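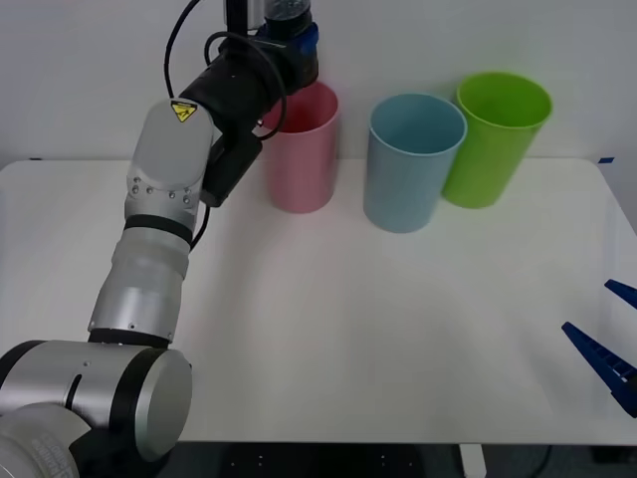

The first thing Sobia Khokhar learned about her new colleague was that it could not be hurried. She had spent 11 years on the sorting line at Wellow, a company that washes and sends back the reusable cups people drink from at festivals, ball games and the kind of wedding that has a food truck. In those years she had hurried a great many people. She tried the usual methods on the robot. She stood next to it. She sighed. She looked at the clock and then back at it.

"It just went on picking up the cup," she says. "Same speed. I've worked with guys like that, but at least you could ruin their lunch."

Wellow occupies a former carpet warehouse in Rusalside, between a tile store and a place that will wrap your car in matte purple. Cups come in by the crate, sticky and smelling of whatever was on tap. They get washed, dried, sorted by color and stacked. The color tells you which client gets them back, and a lime cup in a blue client's sleeve means a phone call. The washing has been done by machine for years and no one has ever written a poem about it. The sorting was people: 35 of them in high season, standing at long tables, listening to three competing radios.

Then last November the owners signed with a small automation outfit called Nirnavura, and a white table appeared in the old break room. The break room moved upstairs, next to the boiler. I heard about the boiler from everyone I spoke to, generally before I heard about the robots.

Nirnavura's person on site is Driss Shawky, who is tall and apologetic and brings his own tea. His job, as he describes it, is to show the arms how to handle a cup until they can handle one alone. This takes longer than you would think. A person who has been on the line for an hour knows what to do when two cups are jammed together: you give them a twist and say a word. The arms had to be taken through it again and again, and the word didn't help.

The log for the first month, which Shawky let me read over his shoulder, runs to 789 attempts. Some of the notes are technical. One says "dropped, rolled, found by Sobia."

She was in the notes a lot, as it happens. Management had picked her to help with the setup on the theory that she knew cups, and she did. She knew that the pinks came back worst, on account of a cocktail. She knew that a cup left upside down on a smooth table after washing will sometimes hang on to it like a limpet. Shawky wrote all this down. By January she had a new title, cell lead, and a raise of 2 dollars an hour, which she considers the opening bid.

What has changed for everyone else depends on whom you ask and how close they are standing to the office door. Nobody has been let go. Eight people who used to come on for the summer weren't called this year, though, and the regulars noticed. They knew those people. One had run the good radio.

The work that's left has also shifted, in a way the brochure is a bit quiet about. The arms take the easy cups, clean and standing on their own. People get the rest: the cracked, the stuck, the one with a wasp in it. Sorting used to be dull with an occasional surprise. "Now it's all surprise," says Mladenović, a 20-year veteran of the floor who goes by his last name and wanted it spelled right. He misses the dull part. He used to plan his garden during the dull part. His tomatoes, he feels, have suffered.

On the other side of the ledger there are his wrists, which no longer wake him up. He brought this up himself, grudgingly, the way you'd admit that a neighbor you dislike keeps a nice lawn.

I spent an afternoon on a stool in the former break room, watching. It's oddly hard to look away. You find yourself leaning a little in the direction you want the gripper to go. Khokhar leans too. She has stopped sighing at it, mostly, and she has moved her chair to the side where she can reach the stop button and her coffee without getting up.

The owners want a second table by fall. Shawky thinks spring. Khokhar has told them both that she'll be happy to discuss it, upstairs, next to the boiler, with the door closed.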